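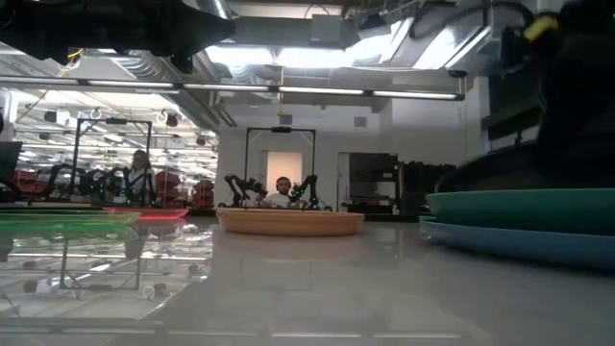

Fouzia Niazi says she bought hers in May, hung it by the back door and hasn't missed a swimming bag since, though she does wish the pen loop was on the left. I've had that about the pen loop from a few left-handers now, so the next print will have a hole punched at both sides and you can put the loop wherever you like. Thank you, Fouzia!

438 shares

The Dridutar wall planner, then. If you've landed on this page from the blog you'll already know I go on about it, but if you haven't, it's a big paper planner for families who have too much on and keep it all in one person's head. In our house that head was mine. I had the dentist in there, the boiler man, both boys' spelling tests, my mum's hospital letters, the PE kit rota and what we were having for tea, and I used to lie awake at three in the morning running through it all like a shopping list. I bought so many diaries. I had an app as well, and my husband had the same app, and he'd turned the alerts off (he still says he didn't).

What I wanted was one big sheet of paper that everybody walks past. So I drew one with a ruler on the back of some lining paper, and we used it for a whole school term, and then I drew it again with the bits that annoyed me taken out. The one you can buy is the fifth go. Fahad Shaikh did the proper artwork from my wonky lines and was very patient about me changing the width of the columns every other evening.

It's 58 cm wide, so it fits on the side of an ordinary fridge freezer or on the inside of most cupboard doors, but do measure first because the side of ours has a vent and I forgot about it. It comes as a tear-off pad. Each sheet is one week, with a row for every day and a column for every person, up to five people. The days are blank for you to fill in, so you can start your week wherever it makes sense. I know two nurses who start theirs in the middle. There's a wider column at the end that just says "Who's got it?" and that's the bit I'd fight for if anyone ever tried to take it off me.

I'll explain that column because I get asked about it more than anything else. When something goes on the planner, an initial goes in the last box, and that person does the whole job. If it's a birthday party, then whoever's initial it is finds out the time, buys the present, wraps it, drives there and remembers to bring the coat home. You don't get to put your initial down and then ask me what he'd like for a present! It caused a couple of rows here at the beginning and I won't pretend it didn't. We had one party where the present was a torch from the petrol station. The child loved it, as it goes.

Along the bottom there's a thin strip called "Not this week". You write down the things you've decided to leave alone. Mine has said "loft" for as long as I can remember, and "reply to Chisholm reunion people" was on it for so long that the reunion happened. I find it easier to stop thinking about a thing once I've written it in that strip, and Shamim Yousafzai wrote to me that it's the only part of the planner she uses every single week. She leaves whole days empty, which is allowed, and fills the strip right up.

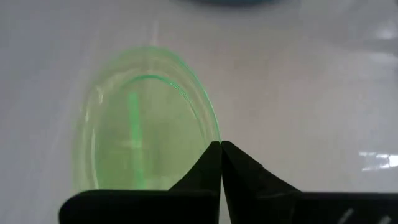 Green dish on a white surface.

The paper is thick enough that a felt tip won't come through on to the next week, and it's uncoated so biro works too. Please don't use a whiteboard pen on it, it isn't that kind of planner and it'll just look like a whiteboard pen on paper. The back is stiff grey board with two holes for hooks or nails. You get the pad, the pen loop (no pen, sorry, everybody has an opinion on pens) and a little folded sheet with how we do our Sunday-type sit-down, whatever day yours is on. It takes us a quarter of an hour with a cup of tea and the school emails open. The boys come in for the last five minutes and put their own bits on. The younger one writes "nothing" in every box and then draws a line through it if something turns up.

There's a smaller version for couples or people on their own. It has the same rows and the same strip at the bottom, with two columns and no fifth-person squeeze. Viorica Olteanu has one in her study at Flevthorpe just for work, with one column for paid jobs and one for everything else, and told me it was a bit of a shock to see how full the second one was. I do think that's half of it. When it's all in your head you can't see why you're tired.

Now, a few things it won't do, because I'd rather you knew before you paid for one. It won't ping. It won't come to the supermarket with you (I take a photo of ours on my phone before I go, which works well enough). If you have six or more in the house you'll have to double up, and Fouzia Bangash does this by putting all the under-fives in one column, since they mostly go to the same places anyway. And it won't make anyone look at it. We put ours beside the kettle, and for the first few weeks whenever one of them asked me what time football was I just pointed. It felt rude. I kept pointing.

I've packed 1,544 of these now, all from the spare room, so I do know how they travel. They go out flat in a board envelope and I take the parcels down to Flullcombe post office in the morning after the school run. If you order in the evening it'll go the next time I'm down there. If a corner arrives bent, send me a picture and I'll post you another one, and please keep the bent one and use it or give it to a neighbour.

Refill pads are the same sheets without the backing board, and they slide on to the old board with the two clips. Keep the clips! I can send spares but I run out of them constantly.

People ask about a dated version for the school year. I did try it and I hated being left with the old ones in September, and anybody who started late had paid for weeks they couldn't use, so I've gone back to blanks. Same with stickers. The boys would like there to be stickers. There might be stickers by Christmas, I've got a sample sheet on my desk and the dentist one looks like a turnip.

If you want to ask me anything before buying, pop it in the comments and I'll get to it once they're in bed.

82 comments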